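Equipment plan, progress report no. 2
To: Barley small equipment fund
From: the Dikby bench project
8 June 2021

Short version up front, the long one is due in July and you'll get it then. We're on schedule for choosing, behind on ordering. Nothing has been spent from the arm line yet. Spending on hand tools is inside what you approved.

Where we are

Hand-held gripper tools – bought, in use. Total for the tools came to 837 against a budget line of 800. The difference is shipping, which the first quote left off. We covered it out of the consumables line, as your letter says we can for small overruns. Receipt is in the shared folder. Please tell us if you need it on a separate form, we couldn't find one.

Robot arm – not ordered. Two quotes in hand, one from Kasus and one from Xaba. A third supplier never wrote back and we've stopped asking.

Bench – using the one we have. No purchase planned this round. The original plan had a new bench in it and we'd like to take that out for good, see below.

Trays and bins – small stuff, bought as needed. 20 so far.

Kasus or Xaba

We went back and forth on this more than we wanted to. Kasus is cheaper to buy. Xaba is cheaper to keep, at least on paper, the service visit is included for the first year and spare fingers are a catalog part. With Kasus the fingers are a special order and they would not commit to a delivery time in writing. We asked twice.

Fingers are what wears out. That was our main finding in report no. 1 and it hasn't changed. Tips get scuffed, the grip goes, somebody puts tape on, then the tape goes. So a cheap arm with slow spares is a bad deal for us. Leaning Xaba. Not final until we see whether their mounting plate takes the fingers we already own. They've sent a drawing, we've sent back questions on the hole spacing. If the plate fits we save the adapter, quoted at 400.

If it dosen't fit, the adapter comes out of contingency and there is not much left in there after that. Flagging it now so it isn't a surprise in July.

What we'd like to change in the plan

1. Drop the new bench. The current top is flat and wide enough for the tasks in the plan. Money moves to spare fingers and one year of service.

2. Move the training day to after delivery. It was booked before, which made no sense, our mistake. Xaba can do it on site. Kasus only does it at their place, so travel on top.

3. Split the arm payment in two if the supplier agrees. Xaba said yes by phone, want it on paper first.

4. Cable routing. Wasn't in the budget at all. Need a price from the building people at Dikby, request is in, no answer yet. Probably small.

None of these change the total you approved. Items 1 and 3 need your OK, we think 2 and 4 don't but say so if we're wrong.

Work at the bench

Practice with the hand tools goes on while the arm is pending. This matters for the purchase as well: what we learn about opening width and tip shape goes straight into the order. So far the wide opening gets used more than we expected, and we have asked both suppliers to confirm the full stroke on their grippers – the brochures give one number, the drawings another. Angled tips are staying on the list, square ones are off. Trays with holes in the sides work fine for the sorting tasks and we'll keep buying the same kind.

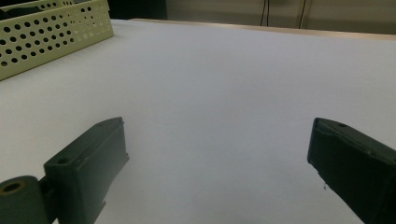 Comment received on the draft of this report, from Barley: the fund is fine with dropping the bench but would want the freed money tied to named items before July, spare fingers listed by part number and the service year shown as its own line. It also asked whether leasing the arm had been looked at, and said the split payment could be approved by email once the supplier's letter is in.

Our answer on leasing: looked at, briefly. Kasus leases, Xaba does not. The lease runs longer than the grant does, so we would be signing for months nobody has funded. We'll put the Kasus lease sheet in the folder anyway so you can check the terms. Part numbers for the fingers will follow once the hole spacing is settled, no point listing parts we may not be able to mount.

Still open

Mounting plate, waiting on Xaba.
Delivery time in writing, both suppliers.
Cable routing price, waiting on Dikby building office.
Supplier letter on split payment.
Insurance – does the arm go on the Dikby policy or do we need our own? Asked, no reply yet.

Next steps

Order goes out as soon as the plate question is answered and we have your OK on items 1 and 3. If the plate answer drags past the end of the month we'll order with the adapter and stop waiting. Full report with the updated budget table in July, with the recieved quotes attached.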